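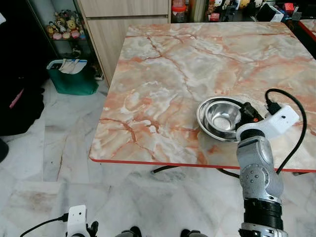 Sandro Santoro
Our dining group stores its stainless steel bowls nested, and they frequently stick together. Please advise on a safe method of separating them. Force has been tried and is not recommended near other people's plates.

Filley
Fill the inner bowl with cold water and set the outer one in warm water for two minutes. 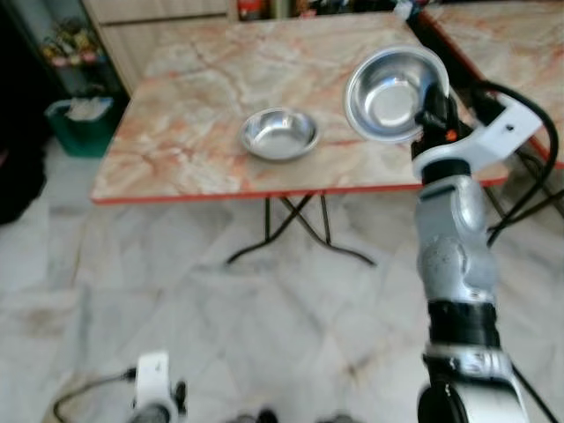 Then turn the inner bowl gently and lift it straight up. Do not pry at the rim with a knife — it will leave a burr. On a stone floor, work over the middle of the table.
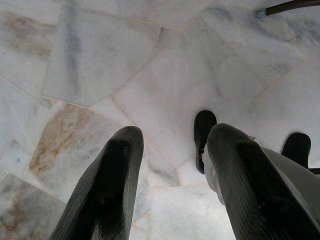
Storage after washing

Dry both sides fully and place a paper napkin between bowls. Flatware and cups may be set out first.

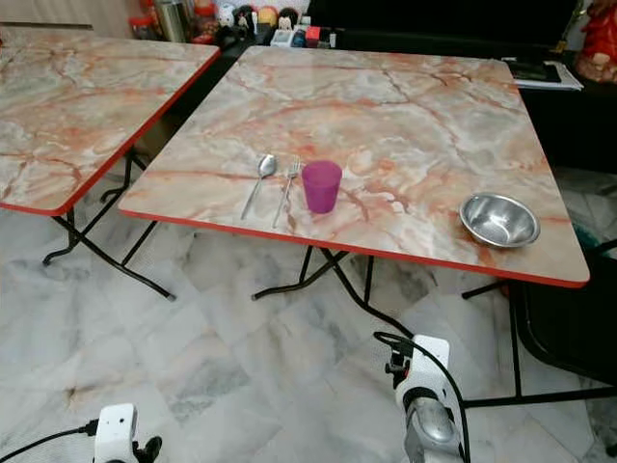

Stankevičius
Cold water alone was enough for ours. Napkins get lost by Wednesday, so we use dishcloths.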